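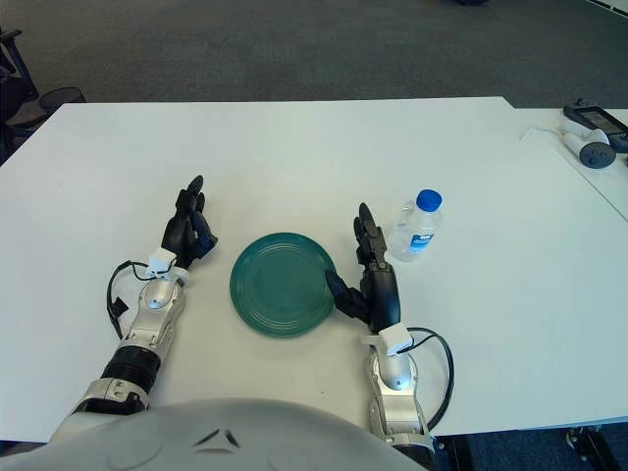

Stilthorpe Table Things

Welcome, and thank you for opening the README before the data, which I hope will save you an evening. Stilthorpe Table Things is a small collection of written records about the everyday objects that end up on a plain table: plates, bowls, cups, bottles, trays, the odd napkin ring. Each record says what the object is, what color it is, how its edge or rim is shaped, and how it was standing or lying when the note was written. There are 186 records in this release, and I have reread every one of them more often than is good for me.

It began as a list for my own shelf labels at Folomgate. I wanted to be able to ask for "the green plate with rings" and have everybody reach for the same plate, and when the list got long enough to be useful to other people I tidied it up and gave it a name.

What you get

records.csv – the main table, one object on one surface per line
surfaces.csv – the tables, shelves and mats the objects were placed on
terms.txt – the words I use for rims, caps, handles and colors, with a sentence on each
changes.txt – what I altered between releases, in more detail than you probably want

All 4 files are plain text and open happily in any spreadsheet program. If your program turns the record numbers into dates, import that column as text.

The fields

Every line in records.csv has nine fields.

id: a short code, never reused, even when a record is dropped
kind: plate, bowl, cup, bottle, tray or other
color: in ordinary words, darkest or strongest word first
rim: the shape of the edge, or the cap if it is a bottle
material: only where I could be sure; otherwise the field says unknown
contents: empty, partly filled, full or not noted
pose: upright, lying, upside down or leaning
surface: a code that points to surfaces.csv
remark: anything else, sometimes a whole paragraph (sorry)

A worked pair

The two records I send people to first are the ringed plate and the small water bottle, which share a white table and show most of what the fields are for.

kind: plate
color: dark teal-green
rim: round, flat center, raised concentric rings near the edge
material: unknown
contents: empty
pose: upright
surface: large white table
remark: The rings pick up highlights, so judge the color from the flat middle.

kind: bottle
color: clear, blue cap
rim: screw cap
material: plastic
contents: partly filled
pose: upright
surface: large white table
remark: Small, with ribbed sides. White and blue label around the middle.

You will see that a plate sitting the right way up counts as upright. I went back and forth on this for weeks. "Flat" sounded more natural to me, but a plate turned over is also flat, and one word for the ordinary position of everything made the column much easier to sort.

Color words

Most of the letters I get are about color, and the teal plate is the reason for a good half of them. Some readers would call it green and leave it there. Others see blue before they see green. I have settled on "dark teal-green" for the plate and kept "green" alone for things that have no blue in them at all, such as the two salad bowls from Koskela. If your own work only needs broad groups, terms.txt has a short column that folds teal in with green, and you are very welcome to use it and think no more about it.

White is the other troublemaker. The big tables are white, and white cups on a white table are hard to write about without dragging in the shadows, so for those I added a line in the remark on where the edge shows best. Dark plates are a pleasure by comparison.

Surfaces

The table in the worked pair stands on dark gray carpet with a fine speckle, and a second white table is pushed up against it. Their tops don't quite line up and there's a visible seam. Please treat the two as separate surfaces. A cup that straddles the seam gets the code of the table that holds more of its base, with a remark to say so – you'll find this written out in surfaces.csv along with the shelves and the cork mats.

I wrote down where an object stood only in loose terms: near the edge, toward the middle, close to another object. There are no distances in this release. People have asked for them, kindly and more than once, and I may add them if I find the patience and a better tape measure.

How the records were written

I wrote each record with the object in front of me, closed the notebook, and came back to it later in the day to see whether the words still fit. If they didn't, I started over. The lines that took longest are the ones for patterned bowls, where I kept wanting to tell the story of the pattern. The plain plates went quickly.

Weights, makers and prices are left out on purpose. So is the wording on labels. A label is recorded by its color and by where it sits, as on the water bottle, and that is all.

Known rough spots

Cups outnumber everything else, and glass is poorly covered. Roughly a third of the bowls have "not noted" under contents; those were my earliest entries, and I would sooner leave the gap than guess.

"Small" and "large" are relative to other things of the same kind. A large cup is still a good deal smaller than a small tray, and if you sort on those words across kinds you will get nonsense.

Several plates come from the same set and differ only in color. They have separate codes. I haven't marked which ones belong together, though the wording under rim will usually give it away.

The material field is thinner than I'd like. Glazed, painted and molded things can look very much alike, and I was strict with myself after an embarrassing business with a tray from Sodham that I had down as wood.

Good uses, and one I'd avoid

The records have been handy for labeling shelves, for testing a search box, for practicing how to describe things clearly, and for sorting exercises with beginners. I would avoid using them as any kind of guide to what households own in general. They describe the things on my tables and shelves, chosen by me.

Changes in this release

The March release splits "teal" from "green," renames "lid" to "cap" for bottles with a screw top, and drops a duplicated saucer. Codes from the first release still work.

Corrections

If you spot a mistake, send the record code and the wording you would use in its place. Spelling fixes go in right away. Color arguments wait until I have looked at the object again in the morning.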